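Dish racks: your questions, our doubts
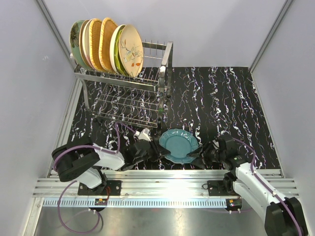
Two-tier wire rack with eight plates up top, and a teal one with a ruffled edge.

Do I need a dish rack if I own a dishwasher?
Probably a small one. Woven plates and hand-painted pieces often aren't meant for the machine, whatever the shop told you. If you own neither, save your money.

The box says it holds 20 plates. Does it?
Thin, flat, identical ones, perhaps. Mix in wavy rims and deep wells and you'll lose slots quickly. We treat every capacity claim as a best case, including the one on the Rokau box.

Is the lower tier any use?
Less than the adverts suggest. Cups and lids go there if you can reach past the plates – many people can't be bothered. Check the gap before you buy.

Are woven plates safe to stand in a rack?
Find out what they're made of first. Plastic weave is fine. Natural fibre shouldn't be soaked at all, and a rack won't rescue it. Wipe it and dry it with a cloth.

Will chrome wire rust?
Cheap plating does, usually at the joins. "Rustproof" on a label means little to us without a guarantee behind it. Hastasik gives 5 years, but read the exclusions.

Do scalloped plates chip more easily?
We've seen no good proof either way. Leave an empty slot beside them and stop worrying.

Can I return a rack I've used?
Yes, to our Cloltcombe shop, with the receipt. Marked or bent racks are exchanged at our discretion – so try your largest plate in it first.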